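**Thread: Line drying cotton tees without them going stiff?**

**pegbag_21**

We moved in March and the new place has no room for a dryer, so everything goes on a line out back. Sheets are fine. My cotton T-shirts come off like cardboard. I use Drosen liquid, a full cap per load, cold wash. Water here is hard. What should I change first?

**millcreek**

Less detergent. A full cap is for a packed machine with filthy clothes. I went down to a third of a cap and the stiffness was mostly gone in a couple of weeks. What you're feeling is soap that never rinsed out.

**tansy_row**

Agree on the detergent, but hard water will do it too. Half a cup of white vinegar in the rinse. It doesn't smell once the shirts are dry.

**oldspindle**

I would leave the vinegar alone. I repaired washers for 19 years and changed a lot of door seals that had gone soft. Run a second rinse if you have to, and snap each shirt hard two or three times before you hang it.

**tansy_row**

I've used vinegar in the same Irkance front loader since we bought it and the seal is original. Half a cup in a whole drum of water is weak stuff.

**oldspindle**

Then you have been lucky, or your seal is a better rubber. I still wouldn't tell a stranger to do it.

**hemline33**

Whatever you put in the rinse, don't leave them out until they're bone dry. I bring T-shirts in when the hems are still a little damp, lay them on a sheet and pull them square by hand. Side seams first, then the bottom hem. 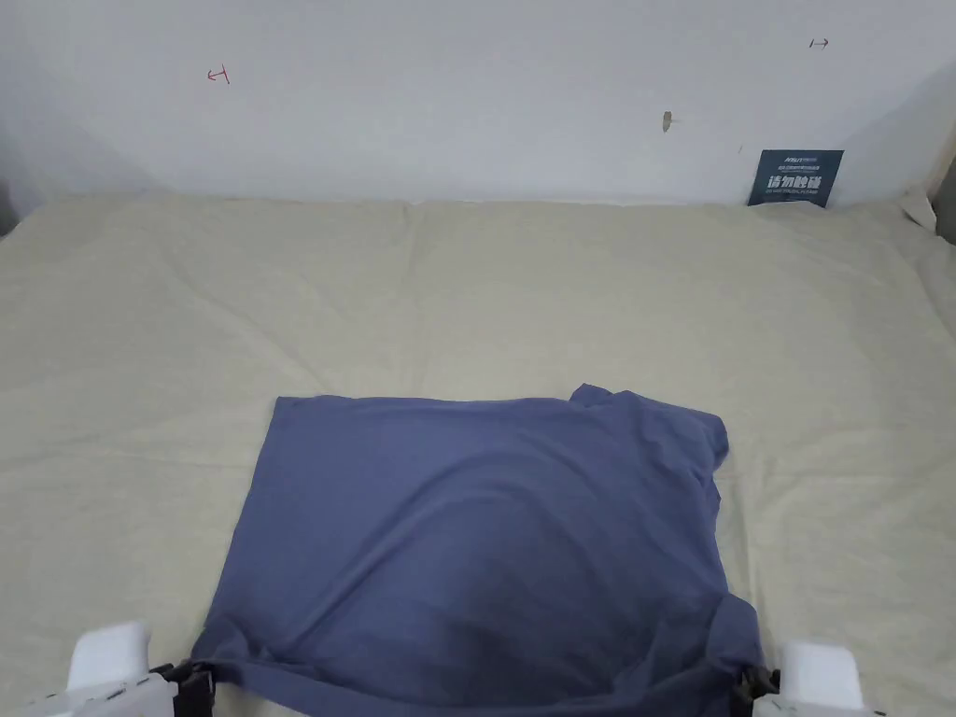 After that I leave them flat for an hour and fold. No iron. The older shirts that have twisted at the seams never come fully straight, but they're good enough to wear.

**millcreek**

Don't pull too hard on the hem or it goes wavy. Ask me how I know.

**pegbag_21**

Thanks. I cut the detergent to a third and added the second rinse. Two loads so far. Shirts are better, towels are the same as before. Skipping the vinegar for now, the washer belongs to the landlord.

**oldspindle**

Towels take longer. Give it five or six washes.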